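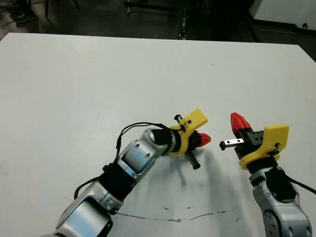
白いつや消し天板の薄い汚れ、みんなどうしてる? あと穴2つの金具の向き

キーワードを入力 スレッド内を検索
シェア 36

Skerkoro掲示板 > 机・作業台 > 手入れ

shirotsuku
2022年8月5日
急ぎで書くので雑ですみません。作業台をGresportの白に替えました。つやなし。買ったのはGendorier。届いて組んで、使いはじめて、最初は大満足だったんですが、拭いても拭いても薄いくすみが残る。ポツポツした点も。正面から見るとただの白い台。斜めから見ると、あ、いる、みたいな。
消しゴム、水拭き、中性洗剤まで試した。点は減った気がする、くすみは居座り。
みなさん白天板どうしてますか。あきらめ? シート敷く?
あともう一件。台の上で小さい金具の仮組みしてます。短い四角い銀色の金属バーで、面に穴が2つ、片方の端だけ黒いキャップつき。これキャップ側を外にするのか内にするのか。説明書どっかいった。
分かる人お願いします。

mokume7
白のつや消しは細かい凹みに汚れが入るから、ふつうに拭いても上をなでてるだけになりがち。
ぬるま湯で固くしぼった布→乾いた布、をその日のうちに。これだけで違う。
金具は知らん。

kado_maru
>あきらめ?
あきらめ派です。作業台なんだから汚れるでしょ。うちの白いのはもう白じゃない。それで困ったことない。

shirotsuku
>kado_maru
それも分かるんだけど、小さい部品置くと点が部品に見えるんですよ。ネジ落としたと思って触ったら染みだった、を一日に何回もやってまう。

kado_maru
それは嫌だな。
じゃあマット敷けば終わり。

nuno_to_mizu
マットは反対。マットと天板の間に粉が入って、ずらした時にこすれる。うちはそれで輪郭が残った。外したら四角く色ちがい。5月に敷いて夏に外しただけで。
敷くなら毎週めくる覚悟で。

kado_maru
毎週めくれば?

nuno_to_mizu
めくらないでしょ普通

mokume7
めくらない。

haji_kappu
金具のほう。穴2つで片側だけ黒キャップの短いバー、うちの棚にも似たのが使ってあった。同じ物かは分からないです、先に言っとく。
うちのはキャップが「人が触るほう」。切り口が手に当たるから付けてある。つまり外側。
反対の端は奥に突き当てるからキャップなし。

teppan_ura
いや、うちは逆。
キャップは相手の板に当たるほうだった。板を傷つけないための当て。だから内側。

haji_kappu
えーそれはゴム足みたいなやつでは。

teppan_ura
ゴムじゃなくて樹脂の固いの。押してもへこまない。
で、穴の位置見た? 穴が端から等しい位置にあるならどっち向きでも付く。片寄ってるなら向きは穴で決まる。キャップで考えるより先に穴。

haji_kappu
それはそう。

shirotsuku
穴、見てきます。いま手元に定規ない。ちょい待ち。

tsukue_3dai
横から失礼。白天板3台目の者です。話を汚れに戻すけど、くすみの正体で対処がちがうよ。

・手の脂 → 斜めから見るとぼわっと広い。触る場所にだけ出る
・粉(紙、樹脂、金属) → 点。つまめないくらい小さい
・洗剤の残り → 拭いた方向にすじ。これ自分で作ってる
・こすれ → つやが出てる。汚れじゃないから落ちない

最後のは落とそうとするほど広がるんで注意。つや消しのつやは、戻らない。

shirotsuku
すじ、ある……。
洗剤のあと水拭きしてなかった。

tsukue_3dai
それだと思う。半分くらいはそれ。

mokume7
中性洗剤の人、みんな二度拭き飛ばす説

nuno_to_mizu
薄めてもいないに一票

shirotsuku
薄めてない。直接シュッ。

nuno_to_mizu
ほらー

garasu_nuno
Estebanの卓上クリーナー使ってる人いる? 300mlのやつ。つや消し面にも使えるってラベルにあったから買ってみた。においは弱い。落ちは、まあ。ふつう。
二度拭きいらないって書いてあるけど、うちは水拭きしたほうがさっぱりする。

kado_maru
水拭きするなら水でいいのでは

garasu_nuno
……まあね。
脂には効いたよ。水だけだと伸びるだけだったとこが一回で消えた。

mokume7
メラミンスポンジは?って書く人が出る前に書いとく。やめとけ。つや消しに当てるとそこだけ光る。

ita_no_hi
え、うちずっとメラミンだけど平気だよ。力入れなければ。水たっぷりで、なでるだけ。年単位でやってる。

mokume7
天板の種類によるかと。塗装なのか樹脂の面なのかで全然ちがう。自分のは塗装で、一発で光った。

ita_no_hi
じゃあ「やめとけ」は言いすぎでは? 裏か端で試してから、でいいでしょ。

mokume7
試してから、なら賛成。言いすぎた。
ただ試さない人が多いから強めに書いてる。

tsukue_3dai
Gresportの白がどっちかって話になるね。スレ主、裏のラベル見れる?

shirotsuku
いま上に物がいろいろ載ってて裏に潜れない。夜やる。
穴は見ました。定規なしで紙当てて比べただけだけど、左右で違う。キャップ側のほうが端から遠い。目で見てもわかる程度に。

teppan_ura
なら向き決まる。相手側の穴と合わせて、合うほうが正解。キャップはその結果どっちに来るか。

haji_kappu
合わせるとき、いきなり締めないで仮で。両方の穴にネジが斜めにならず入れば合ってる。片方だけ入ってもう片方が渋いのは逆向き。
うちはこれを無理に締めて、ネジ頭なめた。

kado_maru
なめた話くわしく

haji_kappu
したくない。

nejineji_476
HN見ての通りネジの人間です(476は適当)。
小さい金具を白い台でやるなら、浅い皿かトレー置いたほうがいい。白い台って銀色が飛ぶんですよ。照明が映ると金属と台の境目が見えなくなる。黒いキャップのほうは見える。だからキャップだけ見つかって本体が見つからない、という変なことが起きる。

shirotsuku
それ!! まさにそれ

mokume7
つや消しでもなる?

nejineji_476
つや消しのほうがまし。つやあり白だと完全に消える。
うちは100均の濃い灰色フェルトを皿に敷いてる。転がらないし音もしない。

nuno_to_mizu
フェルトは毛が出ません?

nejineji_476
出る。台に毛がつく。で、くすみの話に戻る(笑

nuno_to_mizu
戻るな

tsukue_3dai
濃い色の厚紙でいいよ。汚れたら捨てる。毛も出ない。

ita_no_hi
厚紙賛成。菓子箱のふた裏返してる。ふちがあるから落ちない。

kado_maru
台を黒にすればよかったのでは

shirotsuku
黒は前の台がそれで、ほこりがすごかったので……。白にしたら解決と思ったんですよ。

kado_maru
灰色だな

mokume7
灰色だよなあ

ita_no_hi
灰色の台、売り場に以外とない。

hiru_no_dai
Gendorierで見た時、同じ形で木目と白しかなかった。値段は白のほうが3000円安い。その3000円で白にした人、わりといるんじゃないか。自分がそう。

shirotsuku
自分もです。

garasu_nuno
自分も。

tsukue_3dai
まあそうなる。
えーと、手順書いとくね。いつもやってる白天板の掃除。洗剤残りのすじと脂ならこれで落ちる。急ぐ人は2を飛ばしていいけど4は飛ばすな。

1. 上の物をどかす。全部無理なら半分ずつ。端に寄せてやると寄せた下が残るから、いったん床か椅子に。
2. 乾いた刷毛で粉を払う。拭く前。砂っぽいのが混じったまま拭くとこすれになる。刷毛は習字用の太いのでも可。
3. しゃがんで、目を天板の高さに近づけて、奥の縁に向かって低く見る。薄い点とかくすみはこれで出てくる。真上からだと全然わからないやつ。どこにあるか覚えとく。
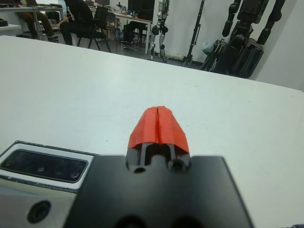

4. 水拭き。ぬるま湯、固くしぼる。円を描かない。奥から手前にまっすぐ。布は面を替えながら。
5. 残ったとこだけ洗剤。布につける、台に直接かけない。中性、薄めて。
6. もう一回水拭き。ここがみんな抜ける。
7. 乾いた布ですぐ拭き上げ。自然乾燥にすると水の中の何かが点で残る。
8. もう一回しゃがんで見る。まだ残ってたら、翌日。その日に何度もやるとこすれる。

以上。長くてすまん

shirotsuku
ありがとうございます。保存した。3がめちゃくちゃわかる。低くすると急に出てくる。

mokume7
8がえらい。自分はその日に何度もやって光らせた人間。

kado_maru
翌日には忘れてるので実質終わり、いい手順だ

nuno_to_mizu
4の「円を描かない」は理由ある? 円で拭いてる。

tsukue_3dai
すじが残った時に、まっすぐなら次の拭きで追える。円だと端がどこか分からなくなる。
気分の問題もある。

nuno_to_mizu
気分か

ita_no_hi
自分は円。なんも困ってない。

garasu_nuno
今日Estebanで5だけやってみた。6ありで。
脂のとこは消えた。点は一部のこり。点のうちいくつかは爪でこすったら取れた、たぶん糊。

tsukue_3dai
糊はぬるま湯の布をしばらく置くと浮くよ。爪はやめて〜

garasu_nuno
もうやった

kado_maru
で、光った?

garasu_nuno
光ってはない。見えない。多分。

sumikko_tana
流れ読まずにすみません、金具の黒キャップって外れるものですか? うちのも似た感じで、キャップがゆるくて、さわると回る。接着していいのか。

haji_kappu
うちのははまってるだけ。接着してない。

teppan_ura
接着はすすめない。あとで分解する時に困る。
ゆるいなら薄い紙を一枚かませるとか、マスキングテープを端に一周してからかぶせる。

sumikko_tana
テープやってみます。

nejineji_476
テープは一周でいいです、重ねると今度は入らない。あと巻き終わりがはみ出すと汚い。

haji_kappu
>sumikko_tana
穴にテープかかってない? 端に近い穴だとふさぐことある。

sumikko_tana
あぶな。かかってました。切った。

shirotsuku
夜です。裏に潜りました。
ラベルに「天板表面:合成樹脂化粧」とあり。塗装じゃないっぽい。

mokume7
じゃあメラミンスポンジ、自分の例は当てはまらないかも。でも端で試してからで。

ita_no_hi
ほら

mokume7
ほら、じゃない。端で試せって言ってるのはあなたでしょうが

ita_no_hi
そうだった。

shirotsuku
スポンジは保留にします。手順1〜8やりました。すじは消えた!! これは完全に洗剤だった。はずかしい。
くすみは手前側にちょっと残ってる。腕を置くとこ。脂ですかね。

tsukue_3dai
腕のとこなら脂。翌日また5だけ。夏は毎日つくからあんまり気にしないこと。

hiru_no_dai
腕カバーすると全然ちがうよ。事務のおじさんのやつ。見た目は捨てる。

kado_maru
夏に腕カバーは暑い

hiru_no_dai
薄い綿のがある。暑いけど。

shirotsuku
金具のほうも合わせてみました。teppan_uraさんの言う穴優先で仮止め。両方まっすぐ入る向きは一つだけで、その場合キャップは内側に来る。

teppan_ura
ほらね、と言いたいが、スレ主のがたまたまそうだっただけかもしれん。

haji_kappu
うちは外です。これはゆずらない。棚がちがうので。

teppan_ura
それはそれでいい。

nejineji_476
キャップ内側で付けるなら、締める前に当たる面の粉を払っといて。挟むと跡つきます。

shirotsuku
はらいました。刷毛が大活躍。

sumikko_tana
うちも穴で合わせたら外側でした。haji_kappuさんと同じ。1対1で引き分けですね。

kado_maru
結論:穴

mokume7
穴だな

nuno_to_mizu
マットの話、誰も続きしてくれないから書くけど、どうしても敷きたい人は台より小さいのを。全面に敷くとめくらなくなる。小さいと邪魔だから動かす、動かすと下を拭く。

ita_no_hi
それは一理ある。A3くらいの使ってる。

nuno_to_mizu
そうそう、そのくらい。あと色つきの安いのは色移りするのあるから注意。赤とか。

garasu_nuno
赤はやった。クッキングシート挟んでても移った。夏だからかも。

tsukue_3dai
移ったのは落ちた?

garasu_nuno
落ちてない。上にペン立て置いてある。

kado_maru
正しい掃除だ

shirotsuku
みなさんありがとうございました。とりあえず残りの金具も同じ向きで付けます。厚紙も敷く。腕のくすみはまた明日。

tsukue_3dai
明日やったら書いて。Gresportの白、うちの4台目候補なので気になる。

mokume7
まだ増えるのか

tsukue_3dai
買い替えだよ!

コメント 36 シェアする
もっと見る

shirotsuku
追記。一晩おいて5と6だけやりました。手前のくすみ、薄くなった。消えてはいない。しゃがまないと見えないのでもういいことにする。
厚紙はお菓子の箱の裏、茶色。銀の金具がちゃんと見えます。キャップは逆に見えにくくなった。

nejineji_476
キャップは大きいから手で分かる、へーき

kado_maru
次は灰色の厚紙だな

shirotsuku
探してきます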